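Summer lunch on a small table: how do you divide the plates?

Posted by candela_g
August 3, 2022

Hello to all. I hope this is the correct section. We moved to a smaller apartment and the kitchen table is now also the place where I cut everything. On hot days we eat mostly fruit and cold vegetables, so I use the plastic plates in different colors and I put each thing on its own plate. My sister says this is a waste of washing. She puts all on one big tray in the middle.

My question is simple. Do you keep one plate for each food, or one tray for all?

Reply by maite.montes

One plate for each, always. Watermelon gives a lot of juice, and if it is together with the rest, after 21 minutes everything tastes like watermelon. I tried the tray for one summer and I stopped.

Reply by patricio_e

I don't agree with Maite. With a tray that has a raised border you put the melon at one end and the problem is finished. We are six at home and if I use one plate for each thing I wash plates until dinner. Also, plastic plates keep the smell of onion. Mine do, even the Bandico ones, which were not cheap.

Reply by maite.montes

Patricio, the onion smell goes away with baking soda and a night of waiting. And who puts onion next to watermelon?

Reply by patricio_e

My mother-in-law – with white cheese. It is very good, try it before you laugh.

Reply by rosalia_p

For me the important thing is the cutting board. If the table is small, the board takes half of it. I hang mine on a hook when I finish, and then there is space for the plates. Candela, do you leave the board on the table during the meal?

Reply by candela_g

Yes, I leave it, and this is maybe my mistake. The board is pale green and it has a small hole for hanging, but I never put a hook. I even put a plate on top of the board, to save space, and the yellow squash on that plate. The watermelon has the pink plate for itself, so Maite will be happy.

Reply by rosalia_p

A plate on top of the board is not so bad, but then you cannot cut the squash without moving everything. I would buy the hook first and discuss the tray after.

Reply by candela_g

You are right about the hook. I will look for one this week. The tray I still don't want, because my sister would never let me forget it – but the orange plate and the mint one fit beside the board without problem, so for now I stay with the colors.

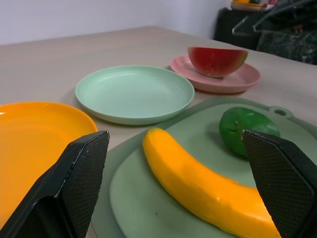
And Patricio, please write the quantities for the onion and white cheese. I would like to try it before September, when the good watermelons are finished here.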